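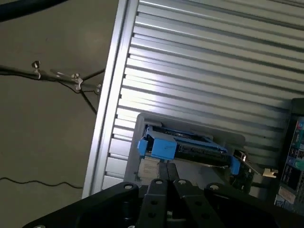 Figura 3. Vista desde la muñeca del robot: los dos dedos de la pinza junto al borde inferior de la bandeja gris, con el módulo de piezas azules dentro.

4. La tarea del módulo, contada desde el taller

Cuando Benito Carrasco propuso en la asignatura de proyectos que el robot aprendiera a trabajar con módulos enganchados en una bandeja, yo levanté la mano para decir que me parecía una barbaridad (consta en el acta del grupo, por desgracia). Veníamos de apilar cubos de espuma en la primera práctica y el salto me daba bastante vértigo. Pero Inmaculada Barroso, que dirigía el curso en Urquijo, dijo que adelante, y en marzo ya estábamos montando.

La dificultad se entiende bastante bien en la Figura 3. Los dedos son barras planas y largas, muy juntas, y el sitio al que tienen que llegar es un borde estrecho con aluminio acanalado por todas partes. Ese aluminio nos amargó semanas enteras, ¡qué manera de brillar! Las crestas centrales devuelven una banda blanca que se come el contraste, y nuestro primer detector, que buscaba líneas rectas, encontraba decenas de bandejas donde solo había ranuras. Shirley Tremblay probó a filtrar por orientación y mejoró algo, aunque en cuanto inclinábamos la muñeca volvíamos a las mismas.

Lo que nos salvó fue el azul. Irfan Govindasamy se dio cuenta de que el pestillo grande de la izquierda era lo más saturado que veía la cámara, y que con la pinza de la derecha, del mismo color, ya teníamos dos puntos de referencia para estimar el giro del módulo. Así que tiramos medio código a la basura y montamos un segmentador por color de lo más modesto, con un umbral en el canal de tono y un filtro de área. Yo quería una red neuronal, lo confieso, porque quedaba mejor en la memoria del proyecto. Perdí la votación y me alegro.

4.1. Recogida de datos

Grabamos 200 demostraciones teleoperadas, 100 con cada uno de los dos equipos de estudiantes, y de ellas extrajimos 1.064 imágenes para ajustar los umbrales y etiquetar a mano la posición de los dedos respecto a la bandeja. Etiquetar es aburridísimo, para qué nos vamos a engañar. Nos repartimos el trabajo por tardes y Zewditu Nigatu revisó las etiquetas dudosas, sobre todo las de aproximación final, donde las puntas quedan tan cerca del borde que decidir si hay contacto es casi cuestión de fe. En esos casos usamos la etiqueta «indeterminado» y los dejamos fuera del ajuste.

Un detalle que seguramente le interese a quien quiera repetir la práctica: no retiramos los cables del suelo para grabar. Discutimos mucho sobre esto. El equipo Loltgate prefería una mesa limpísima y el equipo Nodside (el mío) decía que un taller tiene cables y punto. Ganamos nosotros, y el segmentador los ignora sin problema al no tener nada de azul.

4.2. Lo que cambiaríamos

La luz, sin duda. El suelo y la placa negra de la pinza quedan oscuros mientras el aluminio se lleva todo el brillo, y con la exposición automática activada los valores bailaban de una toma a otra. La fijamos a mano cuando ya llevábamos una buena parte de las grabaciones, y por eso los dos bloques de datos se analizan por separado en la sección 5. También habríamos escrito antes el módulo de calibración de Garnia, nuestro programa de control, que durante demasiado tiempo fue una hoja de cálculo compartida con comentarios en mayúsculas.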